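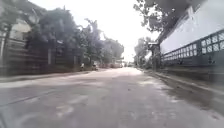

## Ticket 3575: Havari stops on patched paving, open day route

**Site:** Jurkside, perimeter road
**Date raised:** 17 May 2025
**Raised by:** Watwood demo team
**Priority:** medium, second visitor run still to come
**Status:** open

### Reported problem

On the first visitor run the unit left the start point, drove straight down the road with the wall on its right, and stopped by itself. The operator cleared the hold from the tablet. It moved off, then stopped again a few metres on. After the third stop the operator drove it back by hand and the group went in for the talk early.

Fault shown each time: code 277, surface confidence low.

### Checks before touching anything

- Battery and motor temperatures normal.
- Both lenses wiped. No change to the fault.
- Route file is the one loaded for the rehearsal. Length 130 m, speed set to walking pace.
- Emergency stop tested at the start point, works.
- The road has no lane markings, so lane following was already off. Edge following was on, right side.

### Log notes

The log puts all three stops on the patched section. The first part of the route is stained and a bit cracked but the unit drove it without slowing.

Edge following looks for the line between the paving and the darker strip by the wall. In the log that line jumps sideways just before each stop. Bright road in the middle and shade at both sides probably doesn't help. The far end is washed out as well, but the planner doesn't use anything at that range.

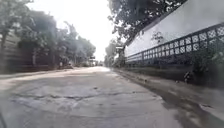

**Unnur Vídalín**
Field Support Engineer, Watwood

Walked the section with the operator. The paving is rough across most of the width, with dark seams and crumbling edges, and there is a small pothole near the middle of the patch. Going left of it would bring the unit nearer the dirt shoulder. Going right takes it towards the shaded margin. I would keep well off that side, as there is also a small dark object against the foot of the wall and weeds all along it.

### Changes made

1. Edge following switched off for this route.
2. Route points moved left to clear the pothole.
3. Speed halved through the patch.
4. Visitors to stand behind the unit, not beside it.

Tried once with no visitors. It slowed at the patch and went through without a hold. One run isn't enough to close this.

### Still to do

- Sveinbjörnsson asked for the log from the first run. Send the full file, including the manual return.
- Compare with the December settings. I think the surface threshold was lower then, but I don't have that file with me.
- Add the pothole to the site notes for Jurkside.
- Leave ticket open until after the second visitor run.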